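Ticket 1113 – left arm drifts during lid close (kit case task)
Project: Hillska, robotics club
Opened by: Vilgot Haugland
Status: resolved, keeping open until Marit signs off

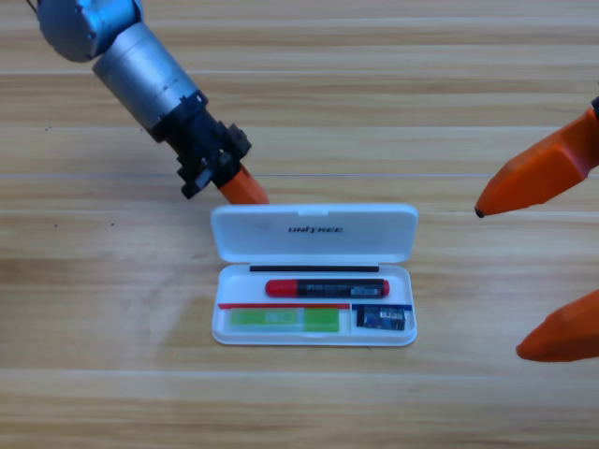 Kit case on the bench, lid open, left finger at the far edge of the lid.

Vilgot, 4:10 pm
Lid close was great all last week and now the left arm lands short of the lid or pushes the whole case toward us. Right arm is fine. Same case, same script, same start pose. Restarted both controllers, no change. Log says "target reached" every time, so the arm thinks it's doing a lovely job!

Jadwiga Szczepańska, 4:25 pm
Ooh, I had this one in October. Two things to try:
- run the home check on the left arm only and send me the joint offsets
- look at the fingertip mount, the screws back out after a long session

Vilgot, 4:52 pm
Offsets are all near zero except the wrist, which is off by 2 degrees. Mount screws were tight. I re-homed and ran it 10 times: eight good closes, two where the finger slid off the lid. So much better already, but not there yet.

Marit Rønning, 5:05 pm
Which config is loaded? I saved a new one for the marker pickup and the tool length is different in there (sorry, should have put it in the channel).

Vilgot, 5:11 pm
Yes!! It was loading carnum_marker instead of carnum_lid. Tool length was wrong on the left side only – explains why the right arm never cared.

Vilgot, 5:34 pm
Switched config, kept the new wrist offset, ran another 10. All closed, and the case stayed put. I'm so happy with how smooth it looks now.

Jadwiga, 5:40 pm
Love it. Can you make the script print the config name at startup?

Vilgot, 5:48 pm
Done and pushed. Marit, please pull before you run the marker task again, and tell me if pickup still works with the wrist offset.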